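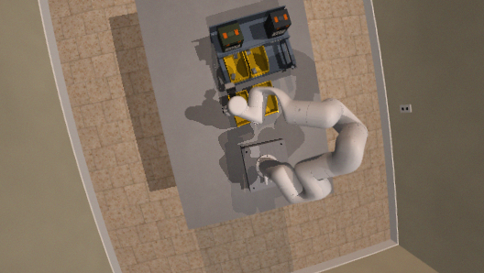 Bin Handling Data Group
Minutes of the meeting held Wed 20 April, Sirnau meeting room and by call

Present: Hedvig Sundqvist (chair), Trevor Petrenko, Manon Bergeron, Mervin Zacharias
Apologies: Carter Ross
Minutes: Mervin Zacharias

1. Minutes of the last meeting
Accepted with one correction. Under item 3, "Stamow layout" should read "Lavoie layout". Trevor will fix the copy on the shared drive.

2. Matters arising
The second license for the simulator has come through and is installed on the machine at Wosville. Manon said the old one still locks up if two people log in under the same account. Everyone is to use their own login from now on.

The naming of episode folders was settled by email and was not discussed again.

3. Progress on the simulated set
Trevor reported. The target for the bin and rack task is 4,000 episodes in simulation before any training run is compared with the real arm. The set now stands at roughly 2,000 after removal of bad ones. Most of those removed were episodes where the operator let go of the bin too early, or where the recording had no end marker.

Hedvig asked whether episodes with a slow or clumsy approach were also being removed. Trevor said no. They stay in if the bin ends up where the instruction says. Manon was in favor of keeping them - the last policy trained on tidy examples only had no idea what to do after a near miss. Hedvig agreed but wants them tagged so they can be left out of a run if needed. Agreed.

Mervin raised the starting positions. In many of the early episodes the loose bins start in nearly the same place, close to the front of the rack. Trevor will widen the range and add more turned bins. He does not want bins starting right against the base of the arm, which the operators find hard to reach and which would not come up at Stamow.

4. Camera views
Each episode is stored with the overhead view and the wrist view. The wrist view is the wide round one and takes up more of the storage than expected. 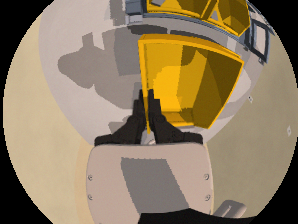
Manon proposed cropping the wrist view before saving. Trevor was against it. The fingers and the bin wall need to be seen together at the moment of the grasp, and a crop that works for one bin position loses the rack in another. After some discussion it was agreed to save the full round view and crop at training time if anyone wants to. Mervin will look at a better compression setting.

Hedvig asked if the see-through look of the bins would be a problem when moving to the real ones, which are solid plastic. Manon thinks it could be. She will make a version with an opaque material and record a small batch for comparison. The yellow stays the same.

5. Instructions and labels
There are 6 instruction wordings in use for the same task. Two of them say "tray" and the others say "rack", and the labelers have been asking which is right. Agreed: "rack" in all new episodes. The old ones are left alone, as a mix of words does no harm in training.

Trevor would like the labelers to mark the moment of grasp and the moment of release as well as the final result. Hedvig was concerned about the time this takes. To be tried on a small batch first.

6. Operators
Carter sent a note ahead of the meeting. Two new operators start at Lavoie in May and will need a day each on the hand controller before their episodes are counted. He asks that the practice episodes go into a separate folder, as last time some ended up in the main set. Agreed.

Trevor will update the operator sheet with the new wording and a current overhead still.
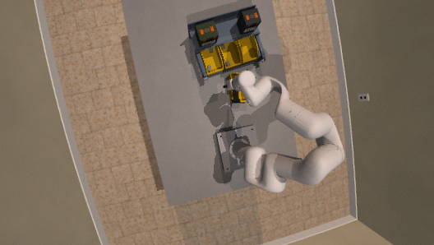

Overhead view, bin and rack task, Lavoie layout

7. Any other business
Manon asked that the random seed be written into each episode file. It is in the log at present but the logs are deleted after a month. Trevor said this is a short job and will do it this week.

Actions
TP - correct the last minutes, widen bin starting positions, write seed to file, update operator sheet
MB - opaque bin material and comparison batch
MZ - compression setting for wrist view, tag for slow episodes
HS - speak to labelers about grasp and release marks
CR - practice folder for new operators

Next meeting in May, date to be sent out by Hedvig.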